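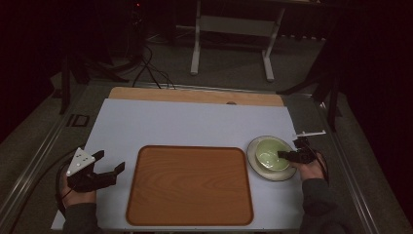

Setting the table with a pair of hand-held grippers, with the bowl and plate still to the right of the tray.

Table-laying trials give first results

The Bamulard project has its first figures on teaching two-armed robots to lay a tray. Margit Pálfi and Efthymia Balaskas presented them at the Andthorpe group meeting on Wednesday.

The demonstrations are done by people, with a gripper in each hand, and no robot is needed until the testing stage. Marker plates on the grippers let the software follow how each one moves and turns. Efthymia recorded 1000 demonstrations this way and threw out 316 where tracking was lost or a dish was dropped, leaving 684 for training.

The trained model was then run on the two-armed robot at Isteck. It completed 321 trials out of 400. Most of the failures came at the bowl, where one jaw has to go inside the rim and the other outside - a few millimetres too low and the plate moves as well.

Margit's next question is how few demonstrations would do. A model trained on only 117 could lift the bowl but often put it down over the edge of the tray. She plans to repeat the test in July with new crockery. The training code is in the group's shared folder, under Guerreiro.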